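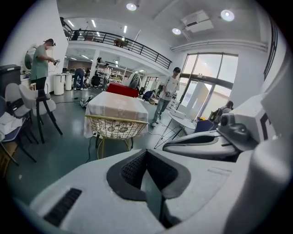 Figure 3. The studio with the covered table near the middle of the floor, the yellow wire-frame chair at its near side and the red bench behind. Mixed chairs stand to the left.

4. The table as the still point of a shared room

4.1 Why we began with the table

When we started visiting shared studios we expected to write mostly about walls: who has one, who pins things to it, who gives theirs up. The tables won us over within the first week. In a room without partitions, a table does a great deal of the work that a wall would do elsewhere. People steer by it. They walk round it even when the direct way is clear, they drop their voices near it if someone is sitting there, and they describe the rest of the room in relation to it ("past the table", "the window side of the table"). The studio in Figure 3, which we call Clustura throughout, gave us some of our richest material on this point, and we have drawn on it heavily in this section.

Clustura is an open-plan room with white walls and a green-grey floor. Its tenants share it on a rota and have agreed very few rules on paper. One of those few says that the table stays where it is. Chairs may go anywhere. We were delighted by how firmly this was held to, and by how much freedom it seemed to give everyone with the rest of the furniture.

4.2 The cloth

A tablecloth is an odd thing to find in a working room, and we admit to having become very fond of this one. It is white with a light pattern, and it hangs over the edges of the table. Nelli Juntunen, who kept the field diary for this site, asked tenants what it was for and received a different answer nearly every time. One said it made the room feel looked after. Another said it hid the table, which he had never liked. A third said that it stopped people from leaving tools there, and this answer turned out to be the one with the most behind it. In the diary, bare tables at our other sites collected things through the day: tape, chargers, cups, half a packet of biscuits. The covered table at Clustura collected far less, and what was put down on it tended to be taken away again by the same person.

We would not want to make too much of a piece of fabric. Suominen, the second studio in the study, had a cloth for part of November and the table under it was as crowded as ever. The tenants there had laid theirs to cover a stain and said so to anybody who asked. What a cloth does seems to depend on what people believe it is doing, and we think this deserves a study of its own.

4.3 Chairs, matched and unmatched

The seating at Clustura is a lovely jumble. In Figure 3 the yellow chair, with its gridded back and thin legs, is pushed up to the table. To the left are two grey chairs, one of them with a rounded shell back, and further over a chair with a blue seat. None of the tenants we spoke to could tell us where the whole set had come from. It had gathered over several tenancies, and each chair had its supporters.

We found it useful to sort chairs by what they were doing at the time and to set aside what they had been made for. A chair pushed up to a table is, in our terms, parked: it belongs to the table and a newcomer will read it as a place to sit. A chair standing away from any table is loose, and will be pulled into whatever is going on nearby. A chair with things on it is loaded. The blue-seated chair in Figure 3, with its pile of white items, is loaded, and the yellow one is parked.

Loaded chairs interested us more than we had expected. At all our sites people were slow to unload a chair that somebody else had filled, even when seats were short. They stood, or leaned on a wall, or fetched a stool from the next room. At Branen, where the furniture matched throughout, one tenant spent a whole afternoon on an upturned crate beside a chair holding two coats. Asked about it later, she said that the coats "looked as if they were waiting for somebody". We have borrowed her phrase for the title of Section 6.

Colour plays a part here too. Tenants at Clustura referred to chairs by colour with great ease ("bring the yellow one over"), and the diary shows that the bright pieces were named more often and moved more often than the grey ones. At Branen, where every chair was alike, people pointed. Requests took longer and were more often misunderstood, sometimes with very funny results, and we came away believing that an unmatched set is a real practical help to people who share a room.

4.4 The red bench

Behind the table is a box-like bench in bright red. It was the piece visitors mentioned first, and the piece on which the tenants disagreed most. Some treated it as seating, others as a side table for whatever they were in the middle of. The position it has in Figure 3, directly behind the table, is the one we came to know as its home. From the near side of the room it gives a strong block of colour at the back of the table, and several tenants told us they used it to judge whether the table had been knocked out of line.

We tried asking people to sketch the room from memory. The bench was in nearly every sketch, usually drawn too large. The bin, a dark grey one by the wall on the left, was in hardly any, though everyone in the room must have used it. The two white cylindrical pedestals fared a little better. They were often drawn as one, or moved across to the opposite wall, and one tenant placed them on either side of the door like a pair of stone lions.

4.5 The mirror wall

The round mirror, in its white frame, hangs on the white wall at the left of the studio. We had guessed that a mirror would draw people to it and hold the floor in front of it clear. The diary supports the first guess but not the second. People did drift towards that side of the room, particularly when they were reading a message or working out what to do next, and chairs drifted there with them. Suominen's only mirror was in the corridor, and it was the corridor that filled up.

Floor in the open part of Clustura was used quite differently. People crossed it, crouched on it, carried things over it and set equipment down on stands, and the space was given back once they had finished. Tenants had no special word for this area. Juntunen's diary calls it "the water", with the table as an island, and the rest of us soon picked up the habit.

4.6 Comparison with the Gralten rooms

Gralten, the last of the four sites, offers the clearest contrast. Its rooms are smaller and the tables there are on castors, chosen by the landlord so that tenants could arrange each room to suit the day. They rarely settled. We saw the same table against three walls in one visit, and tenants arriving for a shift would begin by asking where everything had gone. They liked the castors very much, we should add, and several would not have swapped them for anything. But the small courtesies we had noted at Clustura, such as walking round the table or putting a parked chair back, were hard to find. With no settled place for the table, there was no settled place for the chair either.

The sketches from Gralten bear this out. Tenants drew the windows and doors with care and then paused over the furniture, and two of them handed in drawings with no table at all. We return to these sketches in Section 5, where they are set beside the floor plans supplied by the landlord.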